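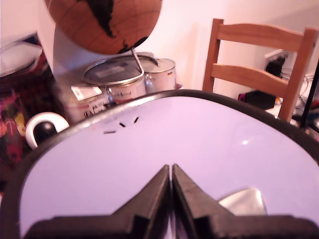

Renaming your business: your questions

How long does a rename take?
Most of ours run from February into early summer. Picking the name goes fast, and checking it is the slow part!

How many names will I see?
We start huge (Badlow's long list hit 1,639, our record so far) and bring you the best 40.

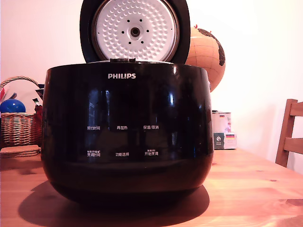
One client wrote to ask if 40 was too many to take in, and said she'd stopped reading carefully by the second page. Fair point! We now send them in 4 batches, with a day between each.

Do made-up words work?
We love them. Skindovico started as a typo, and people remember it after one hearing.
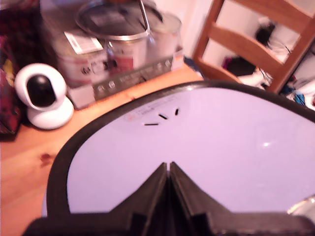

They're often easier to clear as trademarks too, though your attorney should still run the full search.

Can we keep our old logo?
Sometimes. Loureiro kept its colors and changed only the lettering.

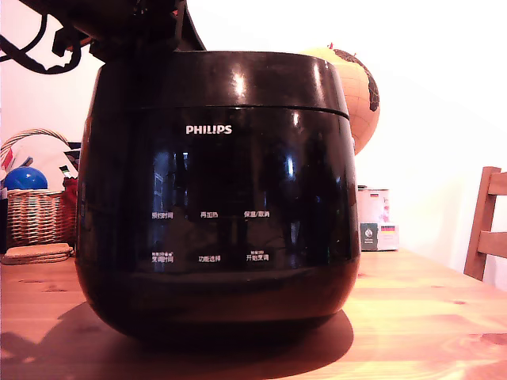
Send us your files early and we'll try the new name in your current style first.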